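How to fold big, floppy things on a table (and get them flat before you do)

I put off writing this one because folding felt too small to have its own page, and then I got so many messages after the stain post in September that I gave in. So here we go: soft, lightweight stuff that comes out of the basket as a ball. Oversized tops, thin cotton wraps, light throws, the kind of fabric that has no stiffness at all and slides back into a heap the moment you let go of it.

I used to do all of this on the bed. I don't recommend the bed! The mattress gives, the doona moves around underneath, and you end up hunched over like you've lost a contact lens. A big table at hip height changed everything for me. We have the luxury of a large one in the same room as the washing machine, so things go from drum to line to table without any trekking up and down stairs, but a dining table is fine, and so is a kitchen bench if you can clear enough of it.

What you need

A table wider than your arms are long. A plain sheet to cover it, old and clean. A spray bottle (mine is a Wedetti, bought mainly for the colour, any will do). Somewhere close by to put the finished pile, so you're not stacking it on the bit you need next.

The sheet matters more than you'd think. On a bare slick top, thin fabric skates about every time you tug it, and a cotton sheet holds it just enough. Don't iron the sheet, life is short, but do pull it reasonably straight. If it slides, tuck the edges under and clip them to the tabletop with a couple of bulldog clips.

Step 1: Dump and find a corner

Drop the thing in the middle of the table and resist shaking it out in the air. I know everyone's mum shook it out in the air. With a big piece it just flops over your arm and twists again on the way down. Spread it loosely with open hands instead, wherever it wants to go, and look for a corner or the end of a hem. Any one will do to start. 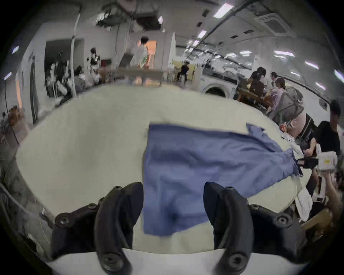 Hanna Stetsiuk wrote in to ask why I don't start from the middle and push outwards, the way you would with pastry, because that's how she does her tablecloths and she's never had a problem.

Fair question, and for a proper tablecloth with a bit of weight to it I think she's right. Linen stays where you push it. With the floppy stuff I find that pushing from the middle makes little ripples that run ahead of your hand and pile up at the edge, and then you have to chase them. Pulling from a corner does the opposite and takes the slack with it. Try both and keep whichever makes you swear less.

Step 2: Hold one end, move the other

Once you've got a corner, keep it still. Pinch it flat against the sheet on your left (or right, if you're a leftie) and leave it there. All the movement should happen at the far end. Walk your free hand along the edge, lifting it a little and laying it down again, until you reach the next corner. Then give it one slow pull away from the held end and lower it.

Slow is the trick! I rushed this for years. A quick tug springs back and you get a new set of creases on top of the old ones.

If there's a second person in the house who can be bribed, get them to take the far end. You both pull gently at the same time, and lower at the same time. My helper's rates have gone up to 2 biscuits a basket, but it does halve the job.
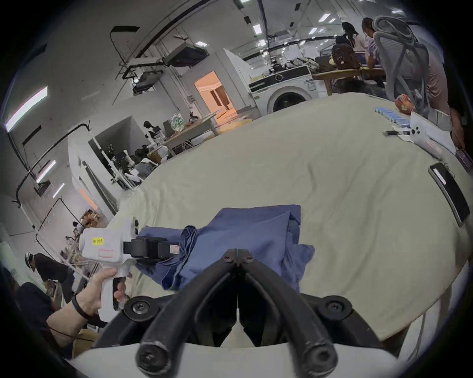 Holding the left end while the rest is still bunched up.

Step 3: Smooth in long strokes

Now flat hands, fingers together, from the held end outwards. Use the whole forearm if the piece is big. Where there's a stubborn crease, give it two light sprays from arm's length, wait a minute, and go over it again. Don't soak it. You want it barely damp, and you need to let that patch dry before it goes in a drawer or you'll have a musty smell by the weekend (ask me how I know).

Shove any small bits and bobs up to the far end of the table before you start on this part. Pens are the worst. I've dragged a sleeve straight over an uncapped biro, and you can read all about the aftermath in the stain post.

Step 4: Fold to the middle, then over

Work on the long sides first. Bring one side in to the centre line, smooth it, bring the other side in to meet it, smooth again. If it has sleeves, lay them back along the body so they don't stick out past the fold. Then go from the bottom up, in thirds for a drawer or in half and half again for a shelf.
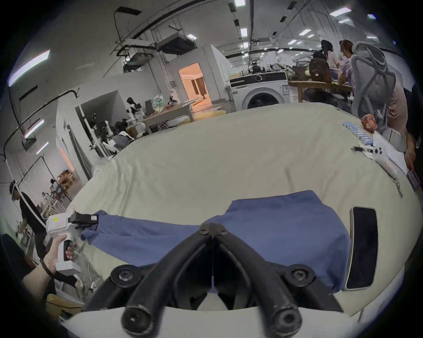
The thing I'd add is to check your edges before that last fold and not after. Run a finger down each side, and if one is poking out, open up a single layer and nudge it back. You won't have to start over. I spent a long time starting over.

A few odds and ends

Knits: skip the spray, and don't pull at all, just pat.

Anything slippery: put a tea towel inside as you make the first fold. It gives the fabric something to grip, and you can leave it in or slide it out at the end.

Batches: I do all of one kind in a row. Switching between shapes slows me down more than the folding does, and 21 pieces is my personal limit before I get sloppy and need a cuppa.

Storage: I stand the folded ones on their edges in Culter boxes, folded side up. It's easier to pull one out without wrecking its neighbours – and you stop wearing the same top off the pile every week.

Next time I'll do fitted sheets, which a few of you have asked for. I'm still practising those, so give me a few weeks.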